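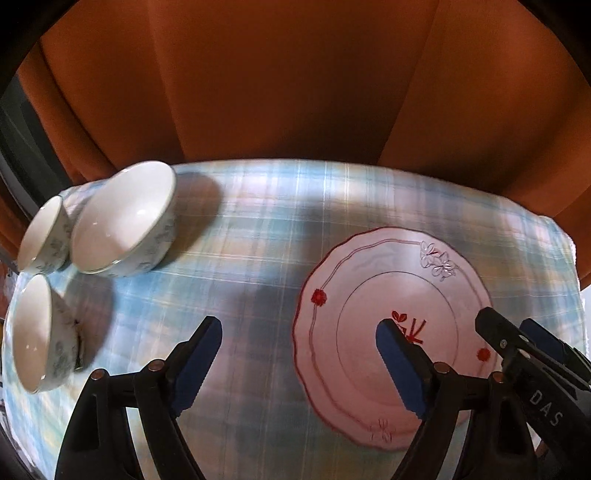
Bols de porcelaine blanche et assiette blanche sur une nappe à carreaux.

Porcelaine de table

La porcelaine de table désigne l'ensemble des pièces de porcelaine destinées au service et à la consommation des aliments et des boissons : assiettes, bols, tasses, soucoupes, plats, saladiers, soupières, théières. Elle se distingue de la faïence et du grès par une pâte blanche, vitrifiée, non poreuse et translucide sous faible épaisseur. Elle se distingue aussi de la porcelaine technique, employée pour les isolateurs électriques et le matériel de laboratoire, dont la composition et les tolérances sont différentes.

Composition

La pâte de la porcelaine dure est un mélange de kaolin, de feldspath et de quartz. Le kaolin, argile blanche pauvre en fer, donne la plasticité nécessaire au façonnage et la tenue au feu. Le feldspath joue le rôle de fondant. Le quartz forme l'ossature de la pièce et limite la déformation à la cuisson. La recette courante comporte environ une moitié de kaolin, le reste se partageant entre les deux autres matières.

La porcelaine tendre, mise au point en Europe avant la découverte de gisements de kaolin exploitables, est obtenue à partir d'une fritte vitreuse mêlée à une argile claire. Elle cuit à plus basse température et se raye plus facilement sous le couteau. La porcelaine phosphatique, dite aussi à la cendre d'os, est une variété anglaise de la fin du XVIIIe siècle. Sa pâte contient une forte proportion d'os calcinés, ce qui lui donne un ton ivoire et une bonne résistance aux chocs.

Histoire

La porcelaine est apparue en Chine, où des pièces répondant à la définition actuelle sont attestées sous la dynastie Tang. Elle parvient en Europe en petites quantités au Moyen Âge, puis en cargaisons régulières à partir du XVIe siècle par les navires portugais et, plus tard, hollandais. Les services décorés en Chine sur modèle européen, parfois aux armes de l'acheteur, forment une catégorie à part appelée porcelaine de la Compagnie des Indes.

Le secret de la pâte dure est percé en Saxe au début du XVIIIe siècle et la manufacture de Meissen ouvre en 1710. En France, la découverte du kaolin de Saint-Yrieix-la-Perche, en 1768, entraîne l'implantation de manufactures à Limoges et dans sa région. Les colonies de fours se multiplient au siècle suivant en Bohême, dans le Berry et en Normandie.

L'usage d'un service complet et assorti se répand dans la bourgeoisie au XIXe siècle avec le service dit à la russe, où les plats sont présentés l'un après l'autre. Le trousseau comprend alors un nombre fixe d'assiettes plates, creuses et à dessert. Dans son étude sur les inventaires après décès, Zorica Golob relève 3 115 mentions de vaisselle, dont 258 seulement concernent des services restés entiers. Elle note également que les bols sont inscrits à la pièce et presque jamais comptés avec le service.

Fabrication

Les pièces rondes sont calibrées : une galette de pâte est pressée sur un moule en plâtre en rotation et profilée par un outil. Les formes irrégulières et les pièces creuses fermées sont coulées. La pâte liquide, ou barbotine, est versée dans un moule en plâtre qui en absorbe l'eau ; on vide l'excédent lorsque la paroi a pris l'épaisseur voulue. Le pressage isostatique, pratiqué à partir d'une poudre granulée, s'est imposé dans l'industrie pour les assiettes.

La première cuisson, ou dégourdi, se fait entre 900 et 1 000 °C. La pièce reste alors poreuse et peut recevoir l'émail par trempage. La seconde cuisson, dite de grand feu, monte à 1 400 °C pour la porcelaine dure. La pâte se vitrifie et perd de 12 à 15 % de ses dimensions. Le pied n'est pas émaillé, faute de quoi il collerait au support d'enfournement.

Décor

On sépare le décor de grand feu, posé sous l'émail, et le décor de petit feu, posé sur l'émail déjà cuit puis fixé vers 800 °C. Le premier n'admet qu'un petit nombre d'oxydes, dont le bleu de cobalt. Le second offre une palette étendue, mais s'use davantage au lavage. Depuis le XXe siècle, la plupart des motifs floraux sont appliqués par décalcomanie, appelée chromo dans les ateliers.

Le filet est une ligne de couleur ou de métal précieux tracée au pinceau sur le bord, la pièce tournant sur une tournette. L'or brillant, peu coûteux, sort du four avec son éclat. L'or mat, plus épais, doit être poli à l'agate. Les bords dits festonnés ou chantournés reprennent les profils de l'orfèvrerie du XVIIIe siècle.

Parmi les formes tombées dans l'usage courant en Europe centrale figurent le bol Cloten, à paroi évasée et pied bas, et l'assiette Destby, à bord ondulé. Les deux modèles sont issus de la manufacture Mokitz, qui employait 800 ouvriers avant la fermeture de ses fours à charbon.

Usage et entretien

La porcelaine dure non dorée supporte le lave-vaisselle et le four à micro-ondes. Les filets métalliques provoquent des étincelles dans ce dernier et ternissent sous l'effet des détergents alcalins. Les traces grises laissées par les couverts sont un dépôt de métal et partent avec une pâte légèrement abrasive.

L'éclat sur le bord ou sur le pied est le défaut le plus fréquent. La tressaillure, réseau de fines fentes de l'émail, touche surtout la faïence et reste rare sur la porcelaine dure. Une pièce fêlée se reconnaît au son mat qu'elle rend quand on la frappe du doigt.

Collection

Les marques au revers permettent en général d'identifier la fabrique et, parfois, le décorateur. Une pièce peut porter deux marques lorsque le blanc a été vendu nu à un atelier de décor. Le répertoire Malhotra recense 3 000 marques européennes, classées par motif.

Articles connexes
Faïence
Grès cérame
Kaolin
Décalcomanie
Service à la russe
Arts de la table

Dernière modification : 19 août 2025

Rechercher un article Rechercher Recherche avancée

Ce site utilise des cookies pour mesurer son audience. Accepter Refuser Personnaliser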